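Search this site
Search
Popular searches

December 30, 2019
By Kosmas Politis

The bakery supply business that Anton Rebelo runs has one product, and it is rye flour. He buys grain from growers within a day's drive of Kargate, mills it on two stones, and sells it in paper sacks to bakeries and to people who walk in off the street. He has been doing it for 12 years. Before that he sold insurance for farm equipment, and he says most of the people who sell him grain now are people he first met when something of theirs had caught fire.

I met him at the mill on a quiet morning between the holidays. He had the stones stopped for cleaning and was happy to talk as long as he could keep a brush in his hand.

"Rye has a bad name because people bought bad rye," he said. "It sat in a warehouse, it went flat, they made a brick out of it, and they went back to wheat. I would have gone back too."

His own start was not much better. The first season he bought 3,000 pounds of grain from a grower at Mukumitz without testing it, and a good part of it had sprouted in the field before harvest. Sprouted rye has too much enzyme activity. The starch breaks down in the oven and the middle of the loaf stays gummy however long it bakes.

"I sold some of it before I knew," he said. "I got the calls. I drove around and gave people their money back, and one of them wouldn't take it, he just wanted to show me the loaf. He cut it and the knife came out with a coat on it."

Since then every lot has been tested for falling number, a measure of how much of that enzyme activity there is. He sends samples out and waits for the result before he pays. Growers didn't care for this at first. Some still don't.

"A farmer who has had a wet July knows what he's got," Rebelo said. "He doesn't need me to tell him. But I need a piece of paper, and after a while they got used to the piece of paper."
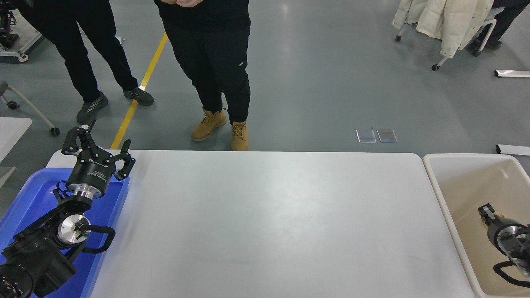
Does the age of the flour matter as much as people say?

"Whole rye, I'd want it used within two months if it's kept cool," Rebelo said. "The germ is in there and the germ has oil. It'll still make bread after that, but you taste it at the back of the mouth. If you have room in the freezer, put it in the freezer."

He prints the milling date on each sack and leaves off the best-by date where he is allowed to. Customers ask about it. He tells them to smell the flour. If it smells like grass or a little like nuts it's fine, and if it smells like crayons it should go to the chickens.

The stones themselves came from a mill at Skullima that had closed years before. He bought the pair without seeing them run, and paid more to move them than he did to own them. They had to be dressed, which means recutting the grooves that carry the meal from the center out to the rim. He paid a man to do it the first time and watched. Now he does it himself every February, when orders are slow.

"It takes me most of a week. He did it in two days and talked the whole time," he said. "My hands aren't as good. But I know where every low spot is now, and I didn't know that before."

He runs the stones slower than other small millers do. Rye is softer than wheat and a little sticky, and if the stones get warm the meal starts to smear and glaze the surface. Then everything has to stop. He checks by putting his hand under the spout. He owns a thermometer and says he trusts it, but he uses the hand.

I asked him what he tells people who have never baked with rye and want to start.

"Use less than you think," he said. "Take whatever bread you make now and swap out a fifth of the flour. Do that for a month. Don't knead it like wheat, there's nothing there to develop, you're only making a mess on your hands. And let it sit a day before you cut it. That's the hard one. Everybody cuts it warm."

For a full rye loaf he uses a tin, a sourdough starter, and no yeast at all. His own recipe starts with 475 grams of flour and nearly as much water, and what he ends up with is closer to mortar than dough. He smooths the top with a wet spoon. The acid in the starter matters, he said, as it holds back the enzymes long enough for the crumb to set. People who leave out the sourdough and use only packaged yeast write to him about gummy bread, and he sends them all the same reply. 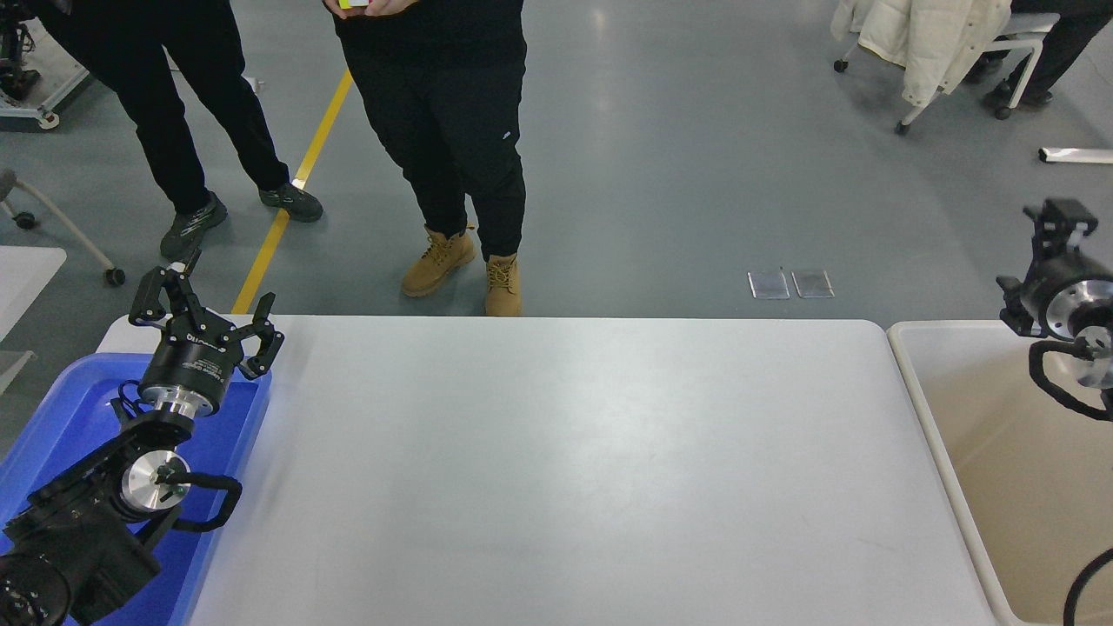
The reply is a single page, typed, and it has been photocopied so many times that the edges have gone dark. It covers sourdough, oven temperature and the waiting. His daughter has offered to put it online. He thinks she probably will.

Prices have been harder. Grain went up this year after a poor harvest, and paper sacks went up as well. He raised the price of a small sack in the fall for the first time in four years and lost one bakery over it, a place that took a delivery every week. They now buy roller-milled flour from a distributor. He doesn't hold it against them.

"They've got rent," he said. "They were decent about it. They called me, they didn't just stop ordering. I still buy a loaf there when I'm passing, though I couldn't tell you I like it as much."

What has grown is the walk-in trade. On Saturday mornings he opens the side door and sells until he runs out. Some of the buyers come from families that always ate rye and want it coarser than he mills it. He has started setting aside a few sacks of cracked grain for them. Others have read something about fiber and want to know if it will help with one complaint or another. He tells them to ask a doctor, and sells them a small sack.

He has no plans to mill wheat. A chef asked him once and he gave it a try, but he spent so long cleaning the stones before and after that he came out behind. Spelt he might consider. There is a grower near Kargate who has put in a field of it, and Rebelo has said he'll look at the grain when it comes in next summer.

"I'll test it first," he said, and went back to brushing out the grooves.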